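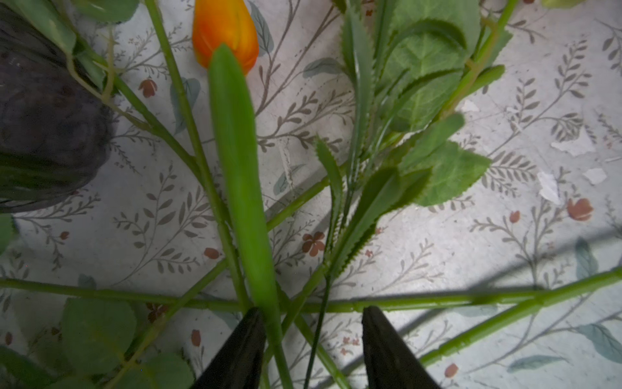
Care of Make-up Brushes, Sponges and Dressing Table Items

Enham Household Advice Service
Guidance sheet for residents, revised March

General

Residents regularly ask the Service how make-up brushes and other small beauty tools should be washed and kept at home. The advice below applies to brushes with natural or synthetic hair, foam sponges, powder puffs, eyelash curlers, tweezers and combs. It does not apply to electrical items. For those, the maker's leaflet should be followed.

Washing brushes

Brushes used for foundation, concealer and other liquid or cream products should be washed once a week. Brushes used only for powder may be left a little longer, provided that they are wiped on a clean cloth after use.

1. Fill a small bowl with 300 ml of lukewarm water and add a few drops of mild, unscented soap or baby shampoo.
2. Hold the brush with the hair pointing downwards. Wet the hair only. Water should be kept away from the metal collar, where the glue may soften.
3. Work the hair gently against the palm of the hand. Do not scrub and do not bend the hair back on itself.
4. Rinse under a slow tap until the water runs clear. Dense brushes may need a second wash.
5. Press out the water with a clean towel and reshape the head with the fingers.
6. Lay the brush flat, with its head just over the edge of a worktop or shelf, and leave it overnight.

Brushes should not be stood upright while wet, placed on a radiator or dried with a hot hairdryer. Natural hair which has become stiff may be treated with a very small amount of hair conditioner, left for a minute and rinsed thoroughly.

Sponges and puffs

Foam sponges should be soaked for 10 minutes in warm soapy water and then squeezed repeatedly under the tap. They should be dried in the open air and never put away damp in a bag or tin. A sponge that is torn, smells stale or remains stained after two washes should be thrown away.

Fabric puffs may be washed by machine inside a small net bag, on a cool programme and without fabric softener. Those sold by Polau have a ribbon which is stitched on by hand; it is better to wash these by hand.

Metal tools

Wipe tweezers and eyelash curlers with a cotton pad and a little surgical spirit. Allow them to dry before closing them. The rubber pad in a curler should be changed when a groove can be felt in it. Nail scissors are to be dried at the hinge, and one drop of light oil may be added if they have become stiff.

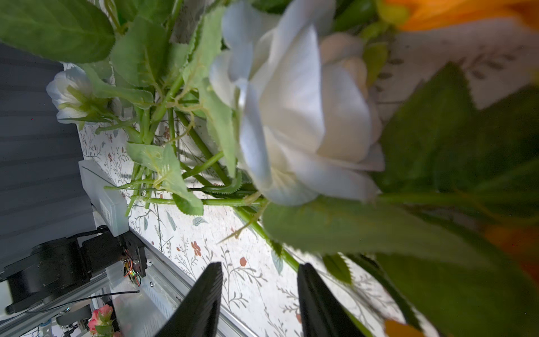 Loose powder settles on everything within reach of the place where it is used, and the dressing table should be cleared and wiped with a barely damp cloth once a week. Mirrors are best done last. Ornaments need the same attention. An artificial rose, such as the large white one shown, has layered petals and saw-edged leaves, and a soft, dry brush kept for the purpose will reach between them better than a cloth. Work from the bloom down to the stem. Do not use a brush that is also used on the face.

Spills

Broken powder should be lifted with a dry brush or the nozzle of a vacuum cleaner before any water is applied. Lipstick on a cotton cloth should be scraped off with a blunt knife, dabbed from the back with washing-up liquid and rinsed in cool water. For nail varnish, test the remover on a hidden corner first. Remover containing acetone must not be used on acetate cloth or on varnished furniture.

Storage

Cosmetics keep best in a cool, dry place away from direct sun. The bathroom windowsill is unsuitable. Items in daily use may be kept in an open basket, and everything else in a closed drawer. Write the month of opening on the base of each product with a fine marker, and dispose of mascara after three months.
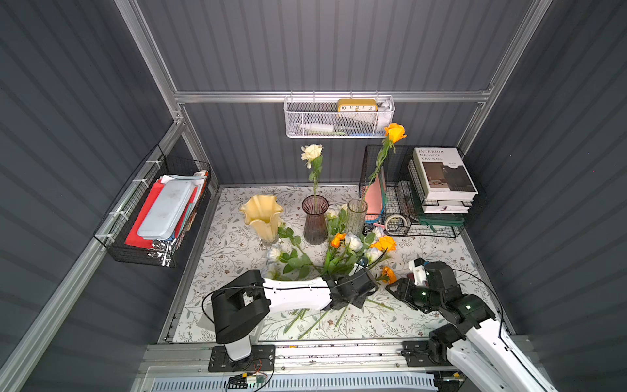
White mesh basket hung from a rail, with a yellow clock inside.

Wash storage baskets and trays in soapy water when the brushes are done, and dry them fully before anything is put back.

Further help

Printed copies of this sheet are held at the Enham enquiry desk. Questions may be addressed to Kuo-hua Chow, Household Advice, who is available at the desk on Wednesday mornings. Sheets on hairbrushes and on the care of costume jewellery may be requested at the same desk.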